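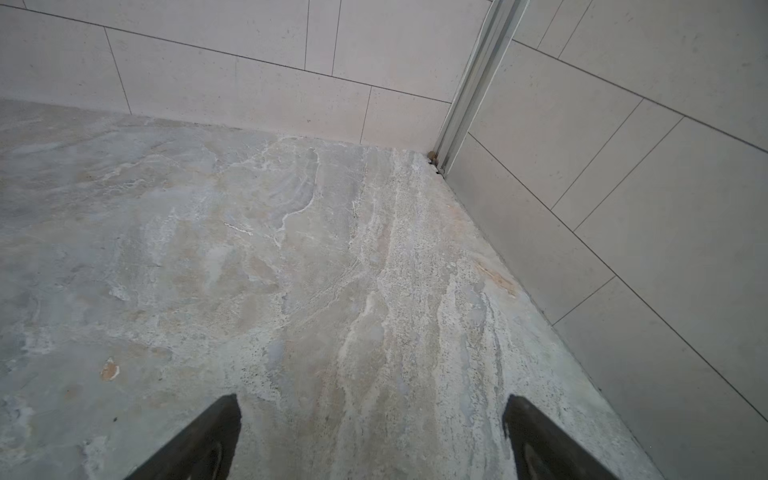 Is a second arm worth it for cleaning tiled corners?

We have one arm with a two-finger gripper and a quote from Skornow for another, plus 3 years of service. The sales rep says it will handle corners like this, gunk at the foot of the metal strip included. I have my doubts. Has anyone budgeted for this?

Answer 1
Don't sign yet. Fingers grab things, they don't scrub. Ask what the brush tool costs. Ours from Porach was 19 percent of the arm price and wasn't in the quote.

Answer 2
depends on the floor

Answer 3
Make them run it in your building for 7 days before you pay anything. And that orange streak by the right wall may be in the stone, so I wouldn't count on any machine for it.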